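Home Workshop Builds Supporters Contact

Dusside Sidecar Project - where your money went, May and a bit of June
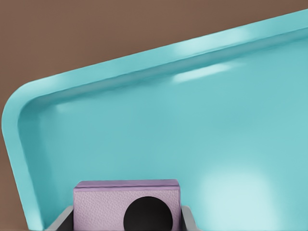 Turquoise tray with rounded corners (computer render).

Hi Gervasio, and hi to everyone else at the Cabral fund who gets this passed along. I know I promised a short one last time and then sent you four pages, so I'm keeping it under control!

The big news is that the chassis is back on its wheels. Cristóbal finished welding the rear swingarm mount in the second week of May, and we bolted the whole thing to the donor bike the same evening (too late, with bad coffee, but we did it). The lower front mount needed shimming and the lean-out is still a touch more than I'd like. With a passenger in the chair it should settle, and I'll adjust it again after we've put some miles on.

Money. You gave us $3,000 for this stage and we've spent $2,291 of it. The largest single bill was $1,121 for the wheel, hub and brake parts from Salcombe, and yes, that's more than I wrote in the application. The cheaper hub had the wrong bearing size and I didn't want to start making spacers for something a kid is going to ride in. The rest went on steel tube, paint and the upholstery foam.

What's behind: the windshield. Dukel sent one with the mounting holes drilled for the narrow body, so it went back, and I'm still waiting on a date. Horacio thinks we could make our own out of sheet - he may be right, but I'd like to give them 2 more weeks first.

The brake line is routed but not bled. Benjamín has the seat frame at his place and is stitching the cover in the dark red we all voted for. The wiring for the tail light and turn signal is done and works on the bench.

Next up is brakes, then the body goes on, then a slow lap of the parking lot with sandbags in the seat. If you want to come by for that, please do, I'll email everybody a day ahead.

Wenceslao Navarrete
2025-06-21

Shares 14 | Comments 3

Horacio Z.
Still say we make the windshield ourselves. I have the sheet in my garage.

Gervasio Fuentealba
Thanks for the update. No problem on the hub, just send me the receipt when you get a minute. I'd love to come for the sandbag run.

Benjamín
Cover is nearly finished, need the measurement for the headrest again please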